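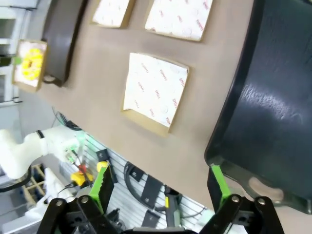 Who decides when a robot cell is safe to restart after a stop?

The person who cleared the stop decides, after checking the table and both sides of the cell, and that person writes it in the log before pressing start.

Programs > Ivoden Fund > Tosta > Progress reports

Tosta: working rules for robot cells that handle food-service items
Progress report to the Ivoden Fund, period ending November

Summary

The grant pays for a written set of working rules for small robot cells where people and arms use the same table, and for trying those rules out at two sites. The first draft was finished early in the period. It has been in use at the Quintana site since then and at the Elier site for the last part of the period. We logged 287 stops across both sites. The draft has 11 rules. Five have been changed because of what the log showed, and the other six stand as written for now.

We are on budget. One piece of work, the cleaning rule, is behind and is covered below.

Work done in the period

The Quintana cell is the main trial site. The task there is tray handling: cardboard trays with printed paper liners, a large dark plastic tray, and a donut with yellow icing in a cardboard tray of its own. We kept to ordinary shop items because the rules are meant for people who will run this kind of job, and most of the trouble we wanted to write about comes from light paper and shiny plastic.

The Elier site runs a simpler task with closed boxes. It was added so that the rules would be tried by operators who had no hand in writing them. They were given the draft, a half-day walk-through and a contact for questions. We asked them not to improve the wording as they went but to mark up a paper copy, which they did heavily.

The log form was redone early on. The first version had too many fields and people filled it in at the end of the shift from memory. The current form is one line per stop: time, who cleared it, what was on the table, whether anyone had a hand inside the line, and what was done before restart. Entries written on the old form are included in the total, but we did not use them to decide any rule changes.

What the rules cover

The draft is arranged in the order an operator meets things during a shift.

Start of shift covers the table check, the stop button test, and a look at the gripper pads and bolts. Running covers where people may stand, what may be placed on the table while an arm is moving, and who may place it. Stops and restarts is the longest part. End of shift covers parking the arms, cables, wipe-down and the log. A short last part covers changes, meaning any change to the task, the items, the tooling or the speed.

The rules sit on top of the site's risk assessment and do not replace it. We have put that on the first page in large type. One reviewer at the Elier site had read the draft as a substitute, and the earlier wording did allow that reading.

Changes made to the draft

Restart after a stop. The draft said that any trained person could restart the cell. In the log we found several entries where one person cleared the stop and a different person pressed start. No one was hurt, and in each case the second person had looked at the table, but they had not been told what was moved. The rule now says the person who clears the stop also restarts. If that person has to leave, the next one treats it as a new stop and does the full check.

Reaching over the table. The draft banned reaching over the table while an arm was powered. Operators at Quintana did it anyway to straighten liners, and they said so. We added a hold position with the arms drawn back and drive power off, reached by a single button, and the rule now allows hands on the table only in that state. Reaches logged outside the hold position have dropped to a level where we can talk through each one with the operator.

Shiny surfaces. Overhead light reflecting off glossy trays led to missed picks at Quintana, and missed picks led to people reaching in. This had been treated as a setup problem for the engineers and was not in the rules at all. The start-of-shift check now includes looking at the dark trays from the camera side with the room lights as they will be during the run. If there is a bright patch on the tray floor, the tray is moved or turned before starting.

Loose items at the table edge. The draft said to keep the edge clear. Operators asked how far in, and they were right to ask. We have told sites to mark a line with tape and to keep everything not part of the task off the table entirely. Each site sets the distance in its own risk assessment. We do not give one number for all sites, as arm reach and table size vary too much.

Change of items. A new tray size or a new liner was often brought in without anyone regarding it as a change. The rule now names trays, liners, lids and food items one by one and asks for a slow run first.

Cleaning rule

This is the part that is behind. We planned to have a tested rule on cleaning gripper fingers and pads between food items by the end of the period. We have a written rule but have not tested it properly. The pads at Quintana are ridged, and icing and crumbs are hard to get out of the grooves. The first method took so long that operators skipped it on busy days, and they logged it as skipped, which we were glad of.

We are now comparing two approaches: swapping the pads at set points in the shift, and a cover that is thrown away. Until that is settled, nothing handled in either cell is served or sold, and we have written this into the rules as a fixed condition. We ask the Fund to agree to move the cleaning milestone into the next period. No extra money is needed.

Cables and hand tools

A smaller item, but it came up in both walk-throughs. Tools for adjusting the gripper should have a fixed place on the wall or a rack, and never go on the table, including during a stop. Cable runs along an arm get checked by hand with power off at the start of shift, with attention to slack near the joints. Operators wanted this written down because they were being asked about it and had nothing to point to. It is now a note under the start-of-shift check. We have not made it a rule of its own.

Training

Everyone who runs either cell has now done the walk-through. The session at Quintana was moved to a Saturday so the cell could be out of use for the full time, and that worked better than fitting it around runs. We will do the same at Elier for the refresher. The practical part is clearing a stop and restarting while another operator watches with the form. People find it slow the first time.

One complaint was fair. The walk-through spends too long on the background and not enough on the log. We have cut the opening talk and added practice entries.

Open points

Whether a person working alone may use the hold position. Quintana allows it, Elier does not. We would like one answer but have no basis for it yet.

Whether visitors count as people at the table. The draft is unclear. For now both sites keep visitors behind the tape.

How long to keep the logs. We have asked both sites what they already do for other equipment and will follow the longer of the two.

Spending

Spending follows the plan. The line for printing is underspent because the sites are still working from marked-up copies, and we would like to carry it forward to the final version.

Next period

Finish the pad comparison and test the cleaning rule at Quintana. Run the refresher at Elier. Settle the lone working point. Send the second draft to both sites with the five changed rules marked, and leave it alone long enough to collect a clean set of log entries on the new form. The second draft will go to the Fund at the same time as the sites get it.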